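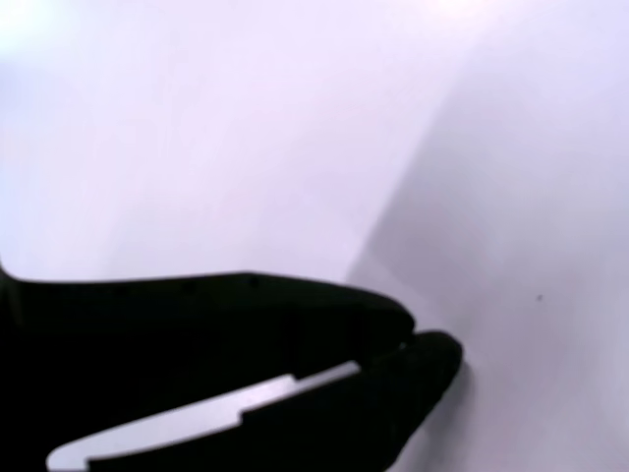
Toy block

A toy block is a solid piece, usually small enough to be held in one hand, made to be stacked, lined up or fitted against others of its kind. The word covers plain cubes and bricks as well as arches, columns, wedges and planks. Pieces that lock together with studs, pegs or magnets are often grouped separately as construction toys, although shops and parents rarely keep to the distinction.

Materials

Most plain blocks sold for young children are made of wood. Beech and maple are common choices for the better sets, being hard enough to keep their corners after years of being dropped. Softer woods such as pine and basswood are cheaper and lighter, but they dent, and a dented block does not stand as well. Wooden blocks are sanded before finishing and may be left bare, oiled, stained or painted.

Foam blocks are used in nurseries and waiting rooms, where noise and falls are a concern. They are easy to clean but slide poorly against each other, so that a tower has to be built by placing each piece straight down. Hollow plastic blocks are light and washable. Cork, rubber and pressed cardboard are also used. Large cardboard blocks, shipped flat and folded into shape at home, are mostly meant for walls and forts.

Stone blocks had a long run in Europe in the 19th century. They were pressed from sand, chalk and linseed oil, colored red, tan or blue to suggest brick, sandstone and slate, and packed in wooden boxes with printed building plans. Their weight made tall arches and steeples possible without any kind of fastener.

Sizes and proportions

A set of blocks is normally planned around one basic piece, called the unit. In the unit system used in many American preschools, the unit is twice as long as it is wide and twice as wide as it is thick. The half unit is a square, the double unit is two units laid end to end, and the curved and slanted pieces are cut so that they meet the straight ones without a gap. Children who run out of one size can make it up from another.

Accuracy matters more than it might seem. A small error in thickness adds up with every layer, and a floor laid across two towers will rock if the towers differ. Makers of unit blocks therefore cut to a fixed tolerance - often a small fraction of a millimeter - and blocks from different makers are not always safe to mix in one building.

The Lerow pattern, named for the workshop that drew it up, departs from the usual proportions by making the unit three times as long as it is thick. It gives lower, wider buildings. Sets on this pattern were sold under the Fustier name until 2000 and still turn up secondhand, usually without their lids.

Color

Plain wood sets have often been preferred in schools on the grounds that color invites sorting and takes attention away from building. Home sets are more often colored, with red, yellow, blue and green the usual range. Color has practical uses of its own. A bright piece is easy to find on a rug or under a couch, and matching by color is one of the first tasks given to toddlers. In some sets each shape has a single color, so that a child can tell the sizes apart at a glance.

Paint wears first at the corners. Stain wears less visibly because it soaks into the grain, but it gives a duller color. 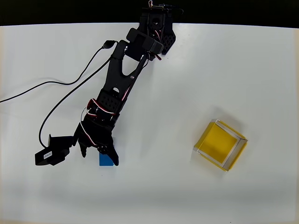 Kenza El Fassi has argued that the debate over color is mostly a debate among adults. In her view children given a mixed box will sort it for a few days and then stop, and what they build afterward does not depend much on the finish. Uriel Maldonado takes the other side and holds that uncolored blocks lead to longer play, though he grants that the rooms he compared also differed in size.

Stages of play

Descriptions of block play usually follow a loose order. Very young children carry blocks, bang them together and drop them. Stacking and laying rows come next, followed by bridges, in which a third block spans the space between two others. Enclosures, patterns and named buildings come later. The order is not strict, and a child meeting blocks for the first time at age five may pass through the early steps in an afternoon.

Bridging is often seen as the most important change. It requires the builder to judge a distance and choose a piece long enough to cover it.

Storage and care

Open shelves with an outline of each shape marked on the board are standard in classrooms. Bins take less room but make it hard to find a particular piece, and the small ones end up at the bottom. Wooden blocks should be wiped with a damp cloth and dried right away. Soaking raises the grain and can split the ends.

Collecting

Older boxed sets are collected, mainly for their lithographed lids and plan books. Complete sets are uncommon. The Hamdan catalog lists 563 boxes, many known only from a lid or a single sheet of plans. Later reproductions are usually lighter than the originals and have sharper edges.

See also

Alphabet block
Construction toy
Dominoes
Jigsaw puzzle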